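January, workshop notebook, Irkbridge

**Hangers: untangling and sorting the gray ones**

Started a little after 9:15 with the gray plastic hangers from the Girnwood store clearance. Somkiat brought them up from the stock room in two cartons. Delivery note says 394 for the whole lot, all colors, and the gray ones are what we were asked to look at first. Kemis want to know if they can go back out as a set or if they should be ground up with the mixed plastic.

Put a small heap on the white surface and left the rest in the cartons. Tipping out a full carton last time was a mistake - the hooks catch in the arms of the next hanger and the whole lot moves as one piece. Prapai's method is to find a hook that is open to the outside of the heap and work back from there, and I stuck to that all morning. 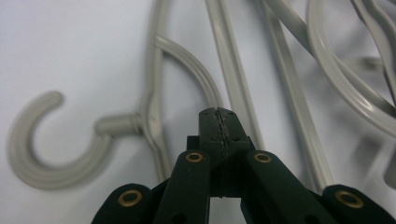
*Gray hangers before sorting. Open hook at left, grooved arm behind the fingertips.*

Notes on the tangle:

- The hook is the best place to start. Turn it at the neck first and see if it frees itself before pulling on anything.
- The grooved arms hold on to each other more than the flat bars do. Two arms lying groove to edge will seat together and feel like one part.
- Pulling straight up is no use. Slide along the bar, then lift.
- Don't bend the loops to get a hook past. Benjamín snapped one doing this with the white batch and the broken end was sharp.

Rungnapa asked if we should cut the worst knots apart with the side cutters. I said no for now. Any cut hanger goes straight to the grind bin, and Kemis pay a lot less for that. If a knot takes longer than a few minutes, set it aside and come back to it when the heap is smaller. Did this with two knots and both came apart later with no cutting.

Stopped at 11:40 for the delivery. Nearly 15 minutes lost looking for the box of labels, which was on top of the cabinet where Thanakorn had said it was.

**Sorting**

Three piles, same as for the white ones:

1. Whole hangers, hook turns freely, no white stress marks at the neck. Hang on the rail by the door, all hooks facing the same way.
2. Whole but stiff or marked. Flat in the blue crate.
3. Broken, or loose parts. These go in the grind bin. Check the part for metal first.
4. Rods. I know this makes four piles. The plain round lengths kept getting mixed in with pile 3 and they shouldn't be, so they now have their own. Pick them up away from the ends, wipe down with a dry cloth, look along the length for a bend, then lay in the long tray.

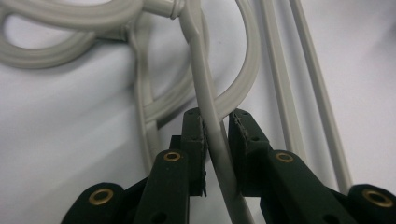 **Still to do**

- Ask Kaewkla if they will take the rods separately. Thanakorn thinks they will, if the lengths are sorted.
- Measure rod diameter with the calipers. The good pair is with Prapai, the other pair reads low.
- Second carton. Not opened yet.
- Weigh the grind bin before anything else goes in. I forgot to do it at the start, so take the empty weight off the lid.
- Somkiat to check whether the hooks come out of the necks cleanly. If they do, pile 2 could be saved by swapping hooks from pile 3. Try it on a few marked ones first and keep them out of the count.
- More labels.

Rail by the door is getting full on the left side. Moved the coats to the hallway.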